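Tilorham Home Forums > Kitchen > Small appliances
Thread: Descaling interval for electric steamers, hard water

zadley_tap wrote:
Supply at Zadley tests at 200 mg/L as CaCO3. Steamer is a 600 W unit, used most mornings. Scale on the plate is visible after 21 cycles. Is citric acid or vinegar the better choice, and at what interval?

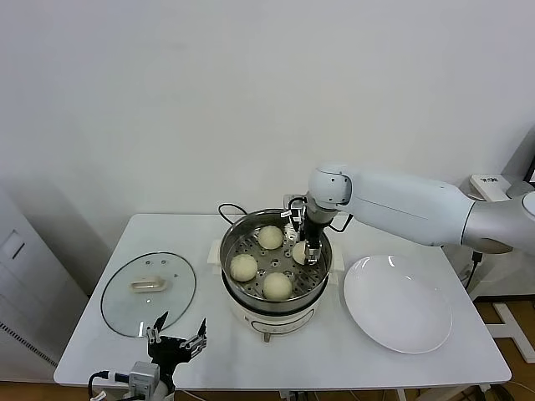

Tamás Gál
Moderator, Small appliances

Citric acid. Two tablespoons per litre, heat until warm, switch off, leave it until the fizzing stops, rinse twice. Don't boil it. Hot concentrated citric acid can leave calcium citrate behind, and that is harder to shift than the original scale.

pilex_owner wrote:
Disagree on vinegar being second best. I've used plain white vinegar in my Pilex since January and the plate is bare metal. It's cheaper here too. The smell is gone after one rinse.

kettle_grey wrote:
Smell is not gone after one rinse if there's a silicone seal. Buns pick it up. Bread dough with any sugar in it picks it up worse.

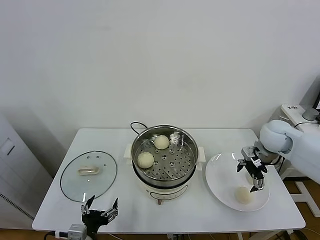

Does filtered water remove the need to descale?
It cuts the frequency. A jug filter takes out part of the hardness while the cartridge is fresh, and less as it ages. Check the plate and go by colour.

zadley_tap wrote:
Tried the citric method on 6/16/26. Most of it lifted. A brown ring remains at the waterline.

Tamás Gál wrote:
Brown is usually iron or starch, so acid alone may not finish it. Bicarb paste on a soft cloth, then rinse. No scourers on a coated plate.

pilex_owner wrote:
Or vinegar overnight.

Tamás Gál wrote:
Overnight is too long for any plate with a worn coating. Keep it under an hour.

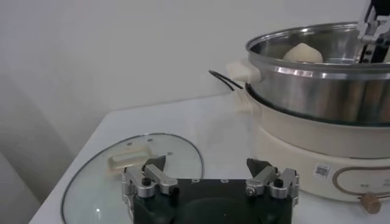
Tabletop, close up

kettle_grey wrote:
Szilágyi sells the sachets in bulk. Same powder as the canning aisle at double the price.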